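Imprimer | Envoyer par e-mail

Cahier Flunis, septembre, 16 h

Relance de l'éval en simu avec la vue poignet seule, 20 essais par consigne, graine 2543. Je voulais voir ce que la politique garde quand le bras bouche la moitié du champ – le couteau, lui, reste bien dégagé !

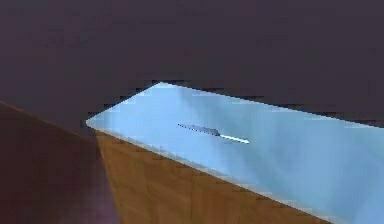

Morfudd trouve que 20 essais, c'est maigre, et qu'il faudrait masquer la vue poignet au hasard dès l'entraînement. Bon, noté, je tente 700 itérations comme ça.

L'essai 121 me chiffonne (presque rien à se mettre sous la dent côté texture).

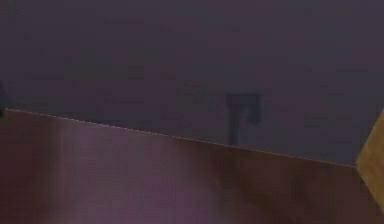 Essai 121, tache sombre près du bord : ombre ou objet ?

Je rajoute donc une vue large en entrée, plan de travail en U compris. 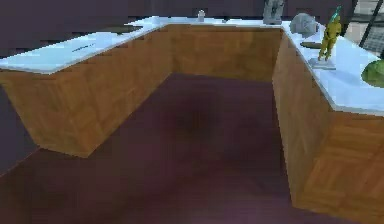

Rendu : Prys Jenkins / Flunis

Même politique, mêmes consignes, je ne touche qu'aux caméras.
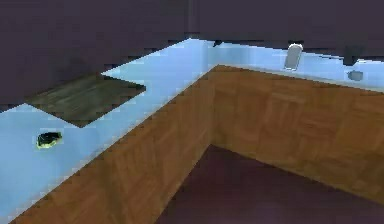

Et je garde les deux courbes séparées, sinon Annatjie va encore me demander laquelle est laquelle. À faire : redemander les poids à Lilibeth.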